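June 9, 2025
By Nermin Değirmenci

Portable fire extinguishers and exit routes, Hadolville storage building, ground floor

1. Extinguishers mounted and unobstructed. PASS. Unit 4 had cartons stacked in front of it on arrival. Moved during the visit.

2. Pressure gauges in the green band. FAIL. Unit 9 reads low. Tag it out and replace it; do not top it up on site.

3. Pull pins and tamper seals intact. PASS.

4. Monthly tags initialed. FAIL. Two months missing on the loading side. E. Akgül to confirm whether the rounds were skipped or not recorded.
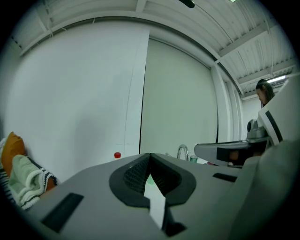 Gray housing with dark oval recess and black finger pads.

5. Exit doors open fully without a key. PASS with comment. The rear door drags on the threshold. Plane or rehang before September.

6. Exit signs lit on battery. PASS. Held for the full test period.

7. Aisle width kept clear. PASS. Floor tape is worn near the Tratach shelving and should be redone.

8. Electrical panel clearance. FAIL. Ladder and a mop bucket stored against the panel door. Same finding as last visit.

9. Flammable liquids in rated cabinet. PASS. Cabinet door self-closes. The inventory sheet inside is out of date.

Items 2 and 8 to be corrected within 5 working days. Item 4 requires a written reply to H. Baysal. Reinspection covers failed items only.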